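Kurach kitting cell: a gallery for the unconvinced

Plillora has been mailing our shop about its kitting service since February. The offer is simple enough on paper. You send them a list of parts, they bring a table with two arms and a batch of bins, and the thing lays out boards and harnesses for your assemblers. The package is called Kurach, and the first tier is priced at 3000 a month with a setup charge of 600 on top. I went to see it with Adaeze Dauda, who runs our harness bench and has laid out more kits by hand than I care to think about.

I buy equipment for a living, so I'm paid to be hard to please. Take the comments below in that spirit. The pictures can be judged without me.

## Two arms, one tray

The sales sheet says "flexible part presentation." In plain words, parts lie in the yellow bins any way they like, and the steel tray in the middle is where the kit goes. I'll give them credit for the bins. Plenty of vendors show up with foam cutouts and every part lined up like soldiers, and then you find out the foam costs extra.
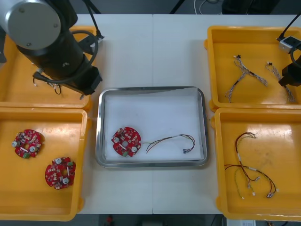
## Boards

Round boards with a hole in the middle, tall capacitors, a green terminal block on the rim. Adaeze asked the obvious question, which is where exactly you are supposed to grab one of these. Vlastimil Urban from Plillora told us the gripping points are "learned." I asked what happens when a finger lands on a capacitor. He said force is limited. Limited to what, he would have to look up – I'm still waiting for the number.

The fingers are flat and have some wear on them. Spare ones are not in the monthly price. Neither is anything to do with static, and for bare boards that should be on page one of the quote. Page one of the quote has a picture of a handshake. 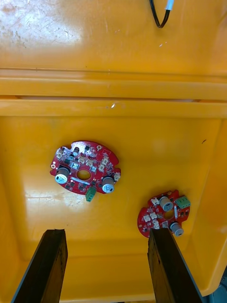
## Harnesses and the small stuff

My real doubts start with the wires. A board has a shape. A harness has whatever shape it was dropped in, and when two or three of them share a bin they hold on to each other. Pull one and you may get its neighbor too. Adaeze does this with two hands and a little shake, without looking. The brochure has one paragraph on it and uses the word "handles" four times.

Same worry with the little metal parts on their wire tails. Each tail curls its own way. I'd want to see a full shift of those before I believed any rate at all, and the rate in the contract is given for "mixed parts," with no list attached. Silvia Kratochvíl in our office sent the contract back with that line circled.
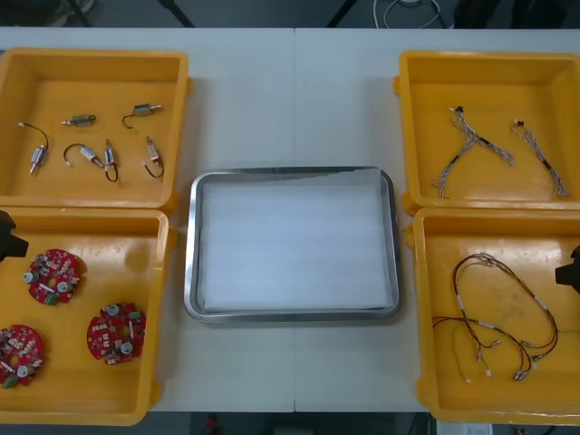 Back to money, where these offers usually come apart. The 600 setup charge covers 100 part numbers. We have 2337 in active use. I asked how the rest get added and was told there is a tool for it, called Flovix, and that a trained person can teach a new part "quickly." Training is a separate line. So is Flovix after the first year. By the time Silvia had added the lines together, the first tier looked a lot like the second tier, and the second tier is the one they wanted to sell us in the first place.

There is also floor space. The table has to be reachable from both long sides for loading, according to their layout drawing, and the arms need clearance at each end. In our building that means moving the label printer and losing a rack.

Some things I liked:

- The bins are plain, shallow and easy to swap. If we dropped the service, we'd buy bins like that anyway.
- The liner in the tray is a white sheet. Cheap to replace, and small parts show up well on it.
- Urban didn't pretend it was faster than a person. He said so before I asked.

And one thing that bothers me more than the price. Every answer about mistakes came back to a human checking the kit at the end. Fine, but then I'm paying for the arms and the checker, and the checker could have laid out the kit.

Anselmo Alvarado over at Bartoš signed up for the three-month trial and has promised to show me his reject sheet when it's done. I've told Plillora we'll talk again after I've read it. They have offered 100 off the setup charge if we sign sooner.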